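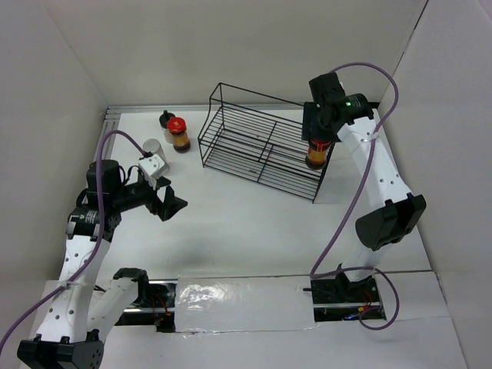

Noemi Obi had been promising me a visit to Holtura since June, and when the open day finally came I got there so early that Hjalti Norðdahl was still putting out the coffee cups. He let me in anyway, bless him, and gave me a name badge and a cookie.

Holtura looks after the storage side of things for Dalsgaard, who supply small grocery shops, and if you think wire racks are a dull subject then you haven't heard Noemi on them! She talked for 40 minutes about a plain black two-level rack, the kind you might stand spices or jam on at home — how close together the wires ought to run, where the thicker bars should cross, and why she likes a raised rail at the top. I went home and looked at my own pantry with new eyes.

Glass jars get a whole talk to themselves. Hjalti's advice is to start at one end of the shelf and work along, with the label facing out, and to set each jar down gently so that it doesn't chatter on the wires. I tried it with a jar of pickled beets and made a dreadful racket, but he was very kind about it.

Lunch was soup in room 309, with rye bread and far too much butter, and I sat next to Živko Hodžić, who had driven 3 hours to be there and wanted to talk about lids. The next open day hasn't been set yet, but Noemi keeps a list at the front desk and will add your name if you ask.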